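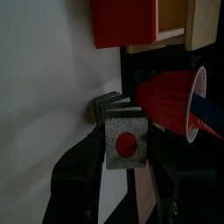
How many drives can I fit in the Mitora 306?
The cabinet has 6 hot-swap bays at the front, and each takes a 3.5-inch or a 2.5-inch drive. There is also one M.2 slot on the main board, meant for the operating system.

Does it come with drives?
No. Trays and screws are in the accessory bag, drives are ordered separately.

Which RAID levels are supported?
The built-in controller does 0, 1 and 10. For RAID 5 or 6 you need the Prorell add-in card, which goes in the lower slot. Arrays made on the built-in controller can't be moved to the card, so back up before you change over.

Can I put it in a rack?
You can, with the Honkanen rail kit. Take the feet off first or the lid of the unit below will foul them.

How loud is it?
At idle you will hear it in a quiet room. The fans run at full speed for the first 15 seconds after power-on and then settle. If they stay at full speed, check that the side panel is properly closed.

What size of UPS do I need?
Our rack customers mostly run several units from one 3000 VA model. A single server needs far less. Send us your drive list and we'll work it out.

Why does the remote console ask for a licence?
Power control and sensor readings are free. Screen sharing and virtual media need a Flurent key, one per server. Keys bought before April still work on the new firmware.

Who do I contact about a faulty part?
Kauko Oksanen handles warranty returns. For orders and quotes, ask for Snædís Sveinbjörnsson. Please have the serial number ready, it's on the pull-out tag under the power button.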